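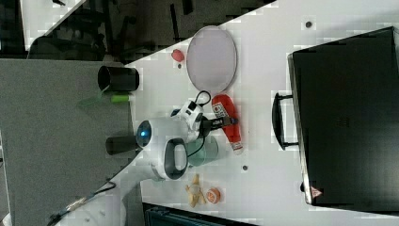 # Kitchen sorting module, student group B

Work from the August block of the manipulation course at Flultby. The group was Mabli Prothero, Ieuan Cadwaladr and Prys Morris, supervised by Catrin Phillips. The task is the same for every group: given a table of toy food and crockery, pick a named item and put it in a named container. Object positions are changed between runs. Groups write their own grasp selection and may use the course code for motion planning.

The software is in two parts. Stirnero handles detection and keeps a list of what is on the table. Brandero takes that list, ranks possible grasps and passes the best one to the arm. Detection was trained on 2000 labelled stills, of which 1000 were carried over from the previous intake. Labels for the older half had to be corrected, as cups and bowls had been put in one class.

## Table layout

The item list for this module covers food, containers and distractors. Containers are open-topped and may be placed anywhere within reach. Distractors are never a target but must not be knocked. A run is void if an item leaves the table.
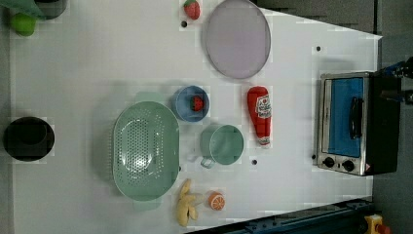 *Overhead view. Colander, blue bowl and plate, with the toaster oven to the right.*

Strawberries were the hardest food item to detect from above, mainly when placed inside another object. Ieuan's fix was to run detection a second time on a crop of each container - slower, but it removed most of the missed cases. The colander gave trouble of a different sort. Glare on its inside surface was read as an object until the brightness threshold was lowered.

The banana is scored as one item whichever way the peel lies. The grasp point is taken from the middle of the body and the flaps are ignored.

## Grasping soft items

Soft items need a separate force setting. With the setting used for hard plastic, fabric toys are squeezed out of shape and the wrist view no longer matches the stored outline. Prys rewrote the closing routine so that the fingers stop on a change in motor current, with a fixed width as the fallback.

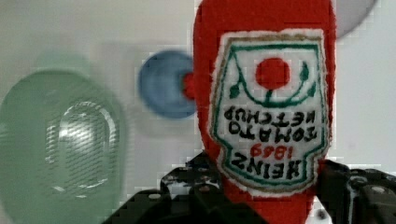 *Wrist view, plush ketchup bottle between the gripper parts. Label lettering upside down.*

Label direction is used to decide which end of a bottle is the cap. The matching step tests each label at two rotations and keeps the better score. Mabli's log for the module has 3560 grasp attempts, including simulated ones, and 23 of these are marked as wrong-end errors.

Code and logs are in the Edwards folder on the course drive. Meirion Ruddock has the marking sheet. Groups reusing the closing routine should set the current limit again for their own gripper before the first run - the stored value will not carry over.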